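July, in the evening

Today I went with Shazia Ansari to the open day at Erketau. We took the bus at 8 and were there too early, so we drank coffee from a machine near the entrance and read the programme on the wall. I had expected big machines behind glass, as in the factory at Plerkeser where my uncle was employed, and I was ready to be a little bored. Shazia said I should keep my face polite.

The room we liked best was on the first floor. A man named Tariq Ghumman did the talking, and he spoke slowly, for which I was grateful. He told us the exercise was to take an object from one basket and put it in another, and that they had repeated it 200 times since the spring.

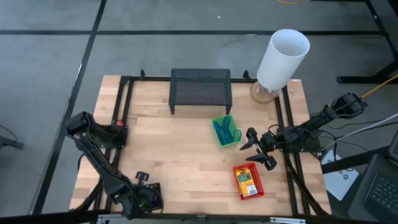
I asked him if the wood of the table matters, and he did not laugh. He said that a shiny surface gave them much trouble last year. I wrote this in my small notebook, together with the word "gripper", which I knew only from reading.

Shazia wanted to know what happens when a thing falls on the floor. Then a person picks it up, said Mr Ghumman, and writes it in the list. She found this very funny and repeated it on the stairs.

Afterwards there was a talk in the Bouvier hall about the history of automatic figures. The speaker began with a clock from 1586 and stayed with it for a long time. I understood perhaps half. My chair was hard and a child behind me kicked it.

I bought a postcard for my mother and forgot it on the bus home. Shazia has asked whether I will come with her to the Imach workshop next month. The ticket is cheap, but one must register before, and they accept only 100 visitors. I will write to them tomorrow after work.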